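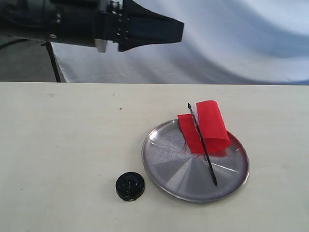
2 min read

Status: mostly sorted, keeping it open until August

Right, this is my running log on the broadband at our place in Bratesow, because I keep explaining it to a new person every time I ring up and I'd like to just paste a link instead. The router is the Zustton one they send everybody. Firmware is whatever it came with, plus one update it did on its own in the night.

What happens: the wifi stays up with full bars, but nothing loads. It lasts a few minutes, then it all comes back as if nothing was wrong. The light on the front stays green the whole time (so much for the light!). Laptop, phone and telly all go at once.

Monday, May 15, 2023
Rang support. They had me turn it off and on, which I'd done plenty by then, and then do the pinhole reset. That wiped my network name and I had to put every single thing in the house back on. Dropped out again before tea.

I left a ping running on the laptop overnight, wired this time, and saved it to a file. Out of 2,561 pings, 186 got no answer. They weren't sprinkled about either, they came in clumps, and the wired connection was just as bad as the wireless. So I stopped moving the router from shelf to shelf after that.

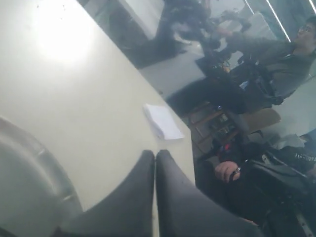

What I tried next

Changed the DNS settings - no difference. Swapped the network cable for the flat one from the loft - no difference. Took the old Cosell filter off the phone socket and plugged straight into the test socket behind the faceplate, and that was the first thing that did anything. Nearly 16 hours without a drop! Put the filter back and it was off again by lunch.

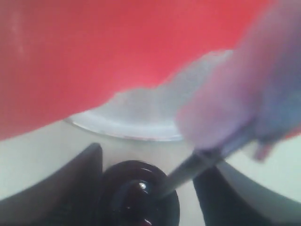 The filter then went in the bin and I ordered a Tymoshchuk one, which came in a padded envelope with no instructions at all. It's been in since and I've had two short drops, both while it was chucking it down outside. Support graph my line with a stripe for every outage, and last time I looked at my account page it was a great smear of red, as red as the big patch above the pale rim up there. Now it's nearly all green. They still want to send an engineer to look at the outside box, and I've said yes please, as I reckon the rain is getting in somewhere. If you've got the same router and the same old filter, try the test socket before you let them talk you into the pinhole.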